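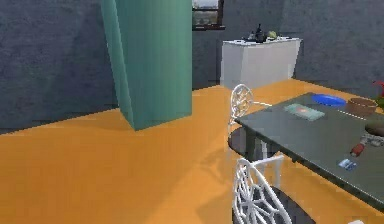 Lecture Notes / Sound and Hearing / Unit 4: Rooms

Clap your hands once in your kitchen tonight, then once in a closet full of coats. Same hands, same clap, and two completely different sounds! I love starting the unit with this because you've been hearing rooms your whole life and probably never stopped to listen to one.

What reaches your ear first is the direct sound, the part that travels straight from your hands. Right after it come the early reflections, off the floor, the ceiling and the nearest wall. Your brain folds these into the direct sound, so you hear one slightly louder clap. After that the reflections pile up so thickly that they blur into a tail, and that tail is reverberation.

Reverberation time (RT60) is how long it takes the sound to drop by 60 decibels once the source stops. Wallace Sabine worked out the rule, carrying seat cushions in and out of a lecture hall at night, and it's still the first thing you reach for:

RT60 = 0.049 x V / A

V is the volume in cubic feet. A is the total absorption in sabins, where one sabin is one square foot of perfect absorber (an open window, basically).

Worked problem. The practice room at Weletti has a volume of 2,558 cubic feet. Bare, it has 100 sabins of absorption. So 0.049 x 2,558 / 100 gives 1.25 seconds, which is lovely for a flute and miserable for a drum kit. Hang heavy curtains to bring the total up to 200 sabins and you're down to 0.63 seconds. Double the absorption, halve the tail.
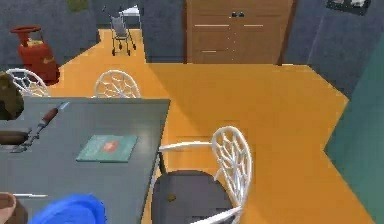
Page last changed: January, A. Samir

Hard, smooth surfaces send most of the sound back. Plaster, glass and tile are the usual suspects. Soft, thick, airy materials let sound in and turn it into a tiny bit of heat. A seat cushion helps; a bare tabletop hardly does anything. Thickness matters a lot too, and thin carpet will tame the high notes and leave the bass exactly as it was.

Which brings us to the bass, my favorite part. Two parallel walls 13 feet apart support a standing wave at 1,130 / 26, or 43 hertz and a bit. Play that note, walk slowly from one wall to the other, and it swells, nearly disappears in the middle, and swells again 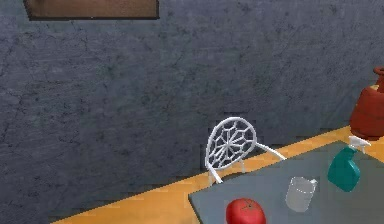 as you reach the far side. Try it with the Monday lab speakers, it's wonderful. Abdelkrim Cherkaoui will have test tones at 507 and 991 hertz ready as well, so you can hear how much closer together the loud and quiet spots get as the pitch goes up.

For next time: read the Ahonen chapter on absorption, skip the section on concert halls (we'll do that properly in Unit 6), and bring your clap recordings from two rooms at home. Phone recordings are fine.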